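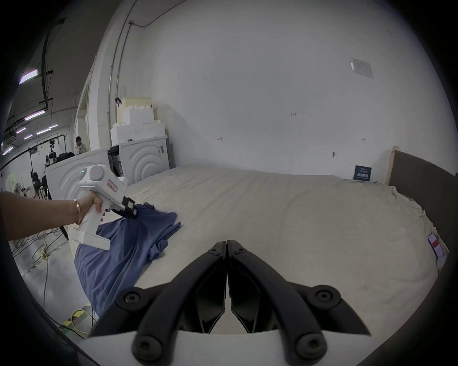
Photo: Drosasance

October 2023
By the author

Filed under: Home, Work & Machines

Few household tasks are as routine as folding laundry, and few have resisted automation for so long. Readers of this blog have asked on several occasions whether a machine can be expected to take over the work in the near future. My present answer is that it cannot, although the question is a more serious one than it was when I first wrote on it.

A washing machine succeeds in large part by avoiding the problem. It treats a shirt, a towel and a pillowcase in the same manner and requires no knowledge of where a sleeve begins. Folding permits no such shortcut. A garment dropped on a bed may lie in any number of positions, and it changes shape each time it is lifted. The person doing the work finds an edge, shakes out the cloth and corrects small errors without giving the matter much thought.

Much of the current effort is therefore directed at recording how people perform these tasks. A person holds a gripper in each hand and does the chore through its two jaws, giving up the use of the fingertips. The recordings are then used to train a machine fitted with similar jaws. The method has a practical appeal: it can be carried out beside an ordinary mattress, and no robot need be present. 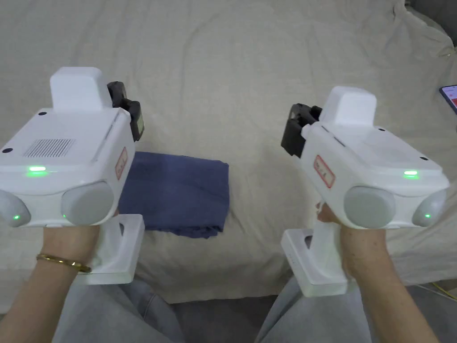

What the Work Still Demands

I have some experience of the comparison. For 14 years I was responsible for linen at Brotthorpe, a residential property of 40 rooms, where the folding was done by hand throughout. In one week that I recorded for budget purposes, the staff folded 161 flat sheets in addition to towels and clothing. Sheets and towels are the simpler case. Residents' clothing took the greater share of attention – knitwear, garments turned inside out, and anything with a drawstring.

We did once review a proposal for a folding cabinet, offered under the name Flolard. It required a member of staff to clip each item in place by hand, and it did not accept fitted sheets. The proposal was declined. I would apply the same tests today:

- Can the machine begin with a heap of mixed laundry?
- Can it recover a dropped item without assistance?
- Can it work beside people in a room of ordinary size?

The shop floor is somewhat further along. At Cuadros, a small uniform supplier I visited in the spring, a machine folds and bags finished shirts of a single pattern. An operator lays each shirt flat before it enters, and 56 shirts had been completed by the time I left. Mixed returns are still sorted and folded at a table by hand.

I will return to the subject when I have seen a machine deal with a fitted sheet.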